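Notebook, retirement planning desk
January 12, 2021

Second day on the required distribution worksheet. Coffee machine still descaling itself. Carried over from yesterday: the inherited IRA tab, the rounding question, and Ctibor's note in the margin that reads only "no."

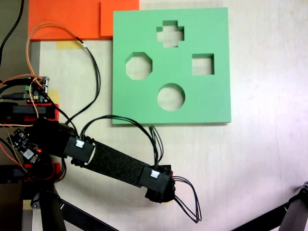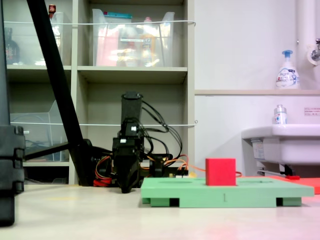
Inherited accounts

The tab Maëlys built in July asks for the date of death first and the relationship second. I want these swapped. For most of the people who call us, the relationship decides which branch we are even on, and the date only matters once we get there. A surviving spouse has choices that an adult son does not, and the sheet as it stands makes everyone sit through the spouse questions before it lets them go.

Swapped them. Broke 2 lookups. Fixed one. The other is pointing at a hidden column titled "temp do not use," which the whole tab uses.

For deaths in 2020 or later, the sheet now sends most non-spouse beneficiaries to the 10-year rule and sends minor children of the owner, disabled and chronically ill people, and anyone not much younger than the owner to a separate page marked STOP, ASK IVETA. Iveta has asked whether the page could be called something else. I offered "Special cases." She said that was worse, as people would then try it themselves.

Still unclear to me whether a yearly withdrawal is needed inside the ten years. Ulises says no, just empty it by the end. Ctibor says wait for the regulations. I have put a yellow cell there and written "open" in it. The sheet now has more yellow cells than white ones on that page, and I think that is a fair picture of the law.

Starting age

Old sheet used 70 and a half. New sheet uses 72 for anyone who had not reached the old age by the end of 2019. The half year was always trouble: you take the birthday, add six months, and then explain to a grown adult why we are celebrating it. I won't miss it, except that I have to keep it, as charitable gifts straight from the IRA still go by the old age. So the half birthday lives on in its own column, doing one job.

2020 was a skip year for these withdrawals, and the sheet needs to know that or it flags every client as late. Added a switch. Tested with the Triditz file (made-up couple, far too much money, three former employers) and it stayed quiet. Tested with the Gimon file and it told me that Mr. Gimon owed a withdrawal on an account he closed. The account is closed in the notes but open in the balance column. My typing.

Rounding

Ľubica wants whole dollars. Maëlys wants cents. The custodian's form takes cents and the clients remember dollars. I round up to the next dollar on the client letter and leave the cents alone in the sheet. Both of them are now mildly unhappy with me, so I'm calling it settled.

Kioko import

Balances come in from Kioko as text. Every one. If you sum the column you get zero, and the sheet then cheerfully reports that no withdrawal is due. I ran 25 accounts through before I noticed how little anyone owed.

Added a check: if the total is zero, the cell turns red and the letter won't print. Ulises asked what happens to a client whose accounts really are empty. They get no letter, Ulises.

To do

Second lookup, hidden column. Rename it before someone believes it.
Ask Ctibor what "no" was about.
Move the tax withholding question ahead of the signature line – two clients have signed first and then called to ask.
Send Iveta the STOP page for wording. She can have any title she likes that fits in the box.
Print the life expectancy table large enough for me to read it.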